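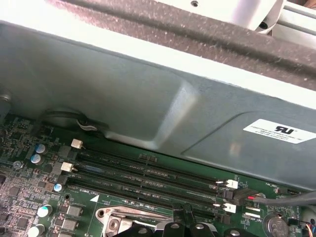

Anwara Abeysekara

I run Ranasinghe Computer Repairs from a ground-floor workshop in Fomville. The business is named after my mother's family, who have had the building since 1933. It was a bicycle shop for most of that time, and the old workbench is still the one I use. We repair, upgrade and refurbish desktop computers and workstations, mostly for small offices, schools and people who work from home.

What we do

Most of our work is on older workstations, the large heavy cases that design offices and colleges bought and then replaced. They were well built and many of them have years of use left. We open them up, clean them, test each part and fit what is missing. A board often comes to us with its memory slots empty, as the last owner has kept the modules to use elsewhere. On a board made for more than one processor, each slot belongs to a particular one, and the printing next to it tells you which: DIMM3_CPU1, for instance. We fill the slots in the order the maker sets out and then run a full memory test overnight.

Large metal shrouds and foam strips are put back where they came from. They guide the air through the case, and a machine that has lost them will often run hot and noisy. If yours is missing a cover, tell us the model and we will look through our shelves. We keep parts from over 40 models.

Who we are

There are two of us. I do the repairs and the quotes. My cousin Osberg looks after collections, deliveries and the accounts, and is usually the one who answers the phone. Before I opened the workshop I spent several years looking after the machines at Kovotik, a drawing office on the other side of town. They still send us their desktops every July, when the office is closed.

Prices and guarantee

Looking at a fault is free if you bring the computer in. A full clean and test of a workstation is £119, plus any parts — we ring you before ordering anything. Repairs are guaranteed for six months. Drives are wiped before a refurbished machine is sold, and you can have yours back if you would prefer to keep it.

Finding us

The workshop is at 2 Mill Passage, Fomville, behind the library. There is a loading space by the side door, useful for the bigger cases. Please ring first if you have more than a couple of machines to drop off.

Page last updated 13 December 2022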